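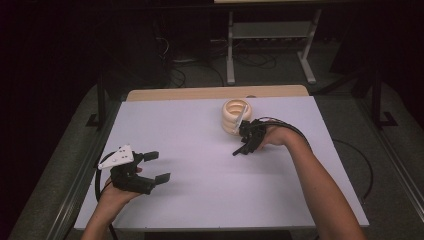
Pliver vs Sekiguchi, hand-held, week two. I said I'd post results in September and it is still September, so please update your opinion of me.

---

For people who missed the first thread: we have two sets of fingers, two sets of pads and two controllers, and I have to recommend one combination to Wernavitz before they order hardware. They would like a one-page answer. I have a thread.

---

The task is pick up makeup brush, put makeup brush in cup. The other hand steadies the cup if it needs steadying. My mother believes I work in advanced manufacturing.

---

Why a brush: it's long and thin, the handle is glossy and tapered, and the weight isn't where you'd like it. Grab the handle too far back and the bristle end droops. Grab it at the ferrule and you're pinching slick metal.

Why that cup: round all over. There isn't a flat spot on it that a flat pad can agree with.

---

Pliver first. Stiff fingers, short travel, very satisfying to close. You feel the stop in your own hand. On blocks and boxes I'd take it over anything else in the cabinet, and I had a whole paragraph of praise drafted before I tried it on anything curved.

On the cup it wants to find the groove between two rings. When it does, great, you could carry the thing down the hall. When it lands on the fat part of a ring, the cup squirts out sideways and you chase it with the other hand like a person catching soap.

---

Sekiguchi fingers have more give. They wrap a little, so you can be sloppy on the approach and still come up with a cup. The price is that you can't tell how hard you're squeezing. I squeezed too hard for an entire morning and my thumb still has views on it.

---

378 episodes kept so far. I won't tell you how many I threw out, but the discard folder has its own folders.

---

Cable management report: bad.

Both units route out the back and over the wrist. By the end of a session I'm wearing mine like jewelry. Pliver's cable is stiffer and pushes back when you rotate past vertical, so on the brush reorientation you're fighting the object and the cord together. Sekiguchi's is floppier and gets under your forearm. Pick your annoyance.

---
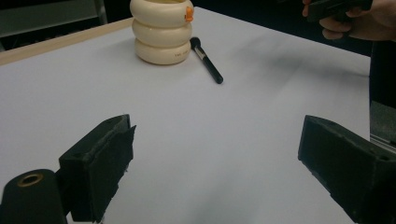 Pads, then. I promised pads.

Foam wins on grip and loses on everything else. It sheds. It frays at the corners. It picks up every crumb in the building and presents it to the camera. I had a run where the tracker kept latching onto a tuft on the fingertip, which moved exactly the way you'd expect something attached to a finger to move.

---

The smooth rubber ones stay clean and look lovely in footage. They also let go of a brush handle if you breathe near them. I tried scuffing them with sandpaper, got a decent session out of it, and then they polished themselves smooth again.

---

Pad life, since several of you asked: I cycled one foam pair 500 times on the handle alone, open, close, lift, set down. At the end it still held. It also looked like something the dog had been at. I'd swap earlier than that, mostly for the camera's sake.

---

And no, I'm not going to 3D print my own pads. I know. I have received the links. Thank you for the links.

---

Controllers, briefly, because I can hear eyelids closing.

Kandar board: fast, noisy, reports finger width with great confidence and occasional fiction. After warm-up the closed position reads 4 mm open. Every time. You can zero it out, and it'll drift back before lunch.

The stock Sekiguchi board is slower and a bit smug about smoothing, but closed means closed. For brush handles that matters a lot. A 4 mm lie on a thin handle is the difference between "holding it" and "near it".

---

Someone asked in the replies why not just correct for the offset in software. We do! Then the offset moves. I have a very nice plot of it moving if anybody wants something for their fridge.

---

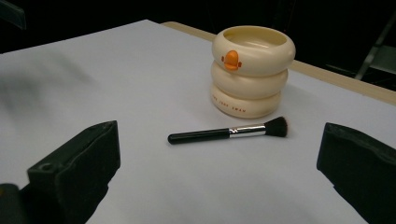
**kandar_bench**
*Gripper test engineer, Wernavitz evaluation. Formerly sane about cables.*

(Handle predates the Kandar board results. I'm not changing it, I have stickers.)

---

Back to it. View from the gripper camera is where the two setups really split for me.

Pliver puts the lens low, so the fingertips eat both bottom corners, and on the final approach you lose sight of the thing you're grabbing right when you'd like to see it. Sekiguchi's mount can be tilted, which helps, and then a screw works loose, which doesn't. I use threadlocker now. The manual says not to. The manual didn't spend Thursday re-recording 210 episodes.

---

Yes, 210. The mount had sagged a hair overnight and I didn't check calibration until mid-afternoon. All of it shot slightly looking at the table. If you've ever wanted to train a policy with low self-esteem, call me.

---

Things I now do before every session:

- fingertip camera against the calibration card, both hands
- close both grippers on nothing and look at the number
- pick fluff off the pads
- move the cables off the floor, where they will return by themselves

---

Surface color is a bigger deal than I gave it credit for. A cream cup on a pale surface is hard going for depth. The black handle is no trouble, and the bristles are a dark blob that at least everyone agrees is there. Between the rings of the cup the depth map goes to soup.

I could use a darker surface. Wernavitz wants pale, to match their line. So pale it is, and soup.

---

Lighting tip, same topic: overhead only. I tried a side lamp and the metal ferrule lit up like a signal mirror, one bright streak right across the part you want to find. The lamp went back to the person I took it from, who had noticed.

---

Brush-in-cup, by how it feels in the hand, best to worst:

1. Sekiguchi fingers, foam, stock board
2. Pliver fingers, foam, stock board
3. Sekiguchi fingers, rubber, stock board
4. anything with the Kandar board after warm-up
5. Pliver fingers, rubber, Kandar board, which I did for one afternoon and would like back

---

Number 2 is closer to number 1 than I expected. If your objects are mostly boxy, flip them. If your operators have small hands, flip them again, the Pliver trigger is a much shorter reach. I have large hands and didn't notice until somebody else took a turn and asked me what was wrong with me.

---

What I haven't tested: wet objects, gloves, anything heavy, left-handers. Also whether the policy cares about any of this. It's possible I've spent two weeks on pad texture and the network will shrug. Training runs start when the GPUs free up, so, spring.

---

Reply roundup:

"Why not suction?" On a brush?

"Did you try a wrist strap for the weight?" Yes, it helps. It also collects the cable. See cable section.

"Is the cup a duck or a swan?" It says SWAN on the bottom ring. It has an orange bill. I label it `cup_01` and stay out of it.

---

Next up is the two-handed handoff, brush from left gripper to right gripper, then cup. I've tried it a few times off the record and the main finding is that my hands don't trust each other. New foam is on order.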